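Robot club notebook, Irnuldale project, October 2024

Long session, so this will be a long entry, and I'm sorry in advance to whoever has to read it before the next one. I'd meant to write it up over tea and then got talking, as usual.

We are still all in the simulator, the one we've been calling Ghauri since August, and I do think the group has turned a corner with it. Rosario Mancuso's tidy-up of the start file means the table now loads the same way on every machine, holes and all, and people have stopped losing the first part of the evening to missing meshes. (If yours still complains, delete the cache folder and try again. If it complains after that, come and find me.)

Things we wanted to get through: check the close camera view on the arm, get the drawer task running with the new grip settings, and decide what goes into the student demo. We managed the first two and had a good argument about the third.

Close view first. I like it very much for seeing what the wrist is up to, but it's greedy, and once the arm reaches over the crate you lose most of the crate behind it. For the crate task I'd suggest we keep the wider view as well and let the learners switch between them. The perforated table is lovely for judging distance, by the way, you get a real feel for how far off things are from the way the holes shrink.
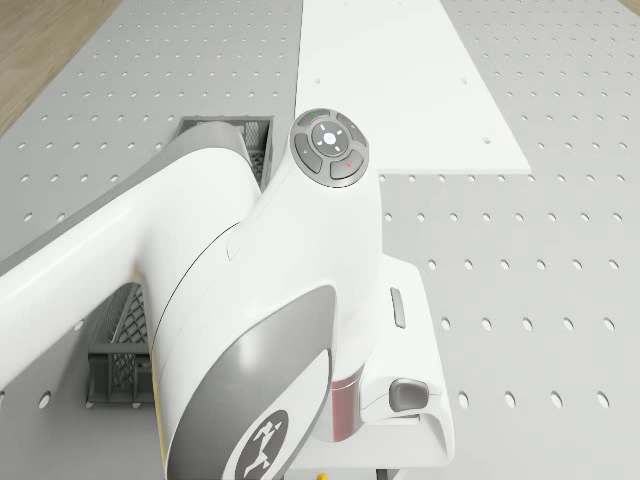
Close view, arm over the grey crate, button ring on the wrist showing.

Then the drawer, which ate the rest of the session. The grip was set far too gently to begin with and the fingers slid off the handle on almost every go. We raised it to 36 and it held much better, then got silly and tried 50, which made the whole cabinet twitch in a most alarming way, so back to 36 it went. That value is now in the shared settings under "drawer". Please don't change it without leaving a note here, I beg you!

The other thing we learned is that the pull wants to be slow at the start. Our script went straight to full speed and the fingers lost the handle. With a gentle ramp over the first 1000 steps it is a completely different animal, and I was so pleased I made everyone watch it 3 times.

I've left the crockery, the mugs and the crates where they were on the table, so that we can go from the drawer task to the sorting task without reloading. It does slow the older laptops a bit. If that becomes a nuisance we could have a bare version of the table just for drawer practice.
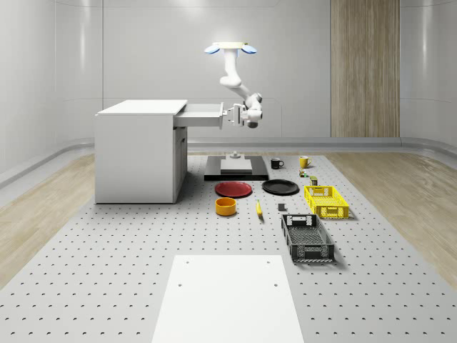

Wendy Penrose: I'd go for the bare version for the beginners. They'll have enough to think about with the ramp, and the sorting things can come in once they've each had a drawer run they're happy with. Could we also log the grip value with every run? I had two files last time and no idea which setting I'd used for either.

Yes to both, and the logging is a very good thought. I'll add it to the Tindasine script, as that already writes out the times, and it should only be a line or two more.

To do before next session:
Grip value into the log (me)
Bare table file, saved separately, with a name that makes sense to other people
Ask Rosario whether the camera switch can go on a single key
Slow ramp written up for the beginners' sheet, in plain words please
Find the spare mouse

Still undecided is the demo. Half of us want the drawer and half want the crate, and I can see both sides. My own leaning is the drawer, as visitors will understand it straight away, but I'm happy to be talked round.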